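Writing desk

From Wikibase Sekberg, the free household encyclopedia

A writing desk is a piece of furniture with a flat surface, made for writing and reading. It differs from a table because it usually has a place to keep paper, pens and letters. The word desk came into English from Medieval Latin desca, which meant a table to write on.

History

In the Middle Ages, people who copied books worked at a sloping board. Often the board was only a box with a tilted lid, and it could be carried from one room to another. When private letters became more common, the box received its own stand, and later the stand and the box became one object.

In the town of Belerport, the making of desks was a known trade. The Kabbaj workshop sold a small model with a folding front, and its order book lists 862 pieces. Most of them went to offices of the harbor. The book is kept in the town archive, but the pages for one September are missing, so the true number may be higher.

Types

The secretary desk has a front that folds down and becomes the writing surface. The rolltop desk is closed by a flexible cover made of narrow strips. The pedestal desk stands on two blocks of drawers, with a space for the knees between them. The standing desk is higher and is used without a chair.

A desk with a hutch has an upper part with shelves or small compartments, placed on the back of the desktop. The hutch may be fixed or removable – in older pieces it was often made later than the desk itself, and the color of the two parts does not always agree.

Dimensions

The height of a desk for adults is commonly near 73 cm. Desks for children are lower, and some can be raised as the child grows. The depth depends on the use. For letters a shallow top is enough, but drawings and large books need more space. The Aten series, sold in Belerport for schools, was offered in 5 heights.

Placement

A desk is often placed against a wall, which saves space and gives support to a high hutch. Behind it there should be enough free floor to pull the chair back and stand up without turning sideways. Many writers on the home also advise daylight from the side – light from the front can tire the eyes.

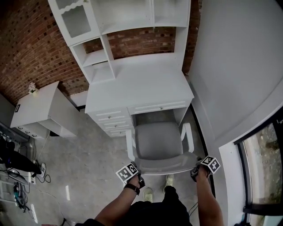

Agnes Yule disagreed with the advice on walls and wrote that a desk should face the room, as a person who looks at a wall all day "stops writing and begins to count the marks on it." Her essay was printed in 1000 copies and is still quoted in Belerport.

Care

Dust is removed with a soft, dry cloth. Ink should be wiped away at once. Drawers that stick can be rubbed with a little candle wax along the runners.

See also: Bureau, Lectern, School desk

Last edited 2022-12-24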